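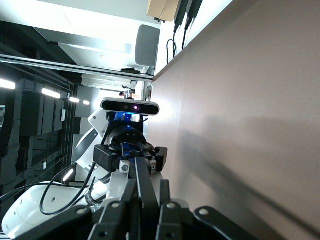 4.2 Items kept at the edge of the room

The survey covered nine shared workrooms in the Dusness building, each visited once a week over eight weeks. At every visit we recorded the loose items in the room and where they were. An item was loose if one person could pick it up and carry it away without tools. Chairs were recorded separately because they moved between visits and were often borrowed from the room next door.

In total there were 2,423 records of loose items. Of these, 1,186 were of items on the floor, on a ledge or against a wall, away from both the worktables and the shelving provided. We call these edge items. The same object seen in the same place at two visits gives two records, so the totals describe how much space was taken up over the period and should not be read as a number of separate objects.

Cardboard boxes and power supplies made up most of the edge items. Boxes were usually the packaging that equipment had arrived in. Users told us they kept them in case something had to be returned, and in several rooms a box had stayed in place well past any return period. Once a box was against a wall, other things tended to be put beside it or inside it. Power adapters followed a different pattern. They were found near outlets, with their cords hanging or coiled, and when we asked which device an adapter belonged to, the people in the room often could not say.

Figure 3 shows part of one workroom. A gray chair stands next to the table, and two black adapters are against a white strip of wall near a cardboard box. A thin cord hangs from the adapters in a loop. Dark cabinets or shelving take up another part of the room.

The furniture had some effect on these results. Rooms fitted with the Pindby cabinet, which has a closed front and deep shelves, held fewer boxes at the edge than rooms with open shelving. They did not hold fewer adapters. The cabinet shelves are set too far apart for small items, and adapters put on them slid to the back and were hard to reach. Two rooms had been given labeled trays for cables and adapters before the survey started. In both, the trays were full by the third visit and later items went on the floor next to them.

Chairs mattered more than we had expected. A chair pushed back from a table was often left in front of a cabinet door, and users said they would put an item down nearby before they would move the chair. We did not record chair positions closely enough to test this. The Chauhan checklist, which we used for all visits, has one line for seating and asks only whether a walkway is blocked.

Items on the tables are treated in Section 4.3. The line between the two groups was sometimes hard to draw, mainly where a cable ran from a tabletop down to the floor. We recorded such a cable once, at the place where the larger part of it lay. Records were entered in Gestero on the same afternoon and checked against the room plan before the next visit. Where the plan and the record disagreed, the item was looked up again in the room, and if it had gone in the meantime the first record was kept.

Figure 3. Table and surroundings in one of the shared workrooms.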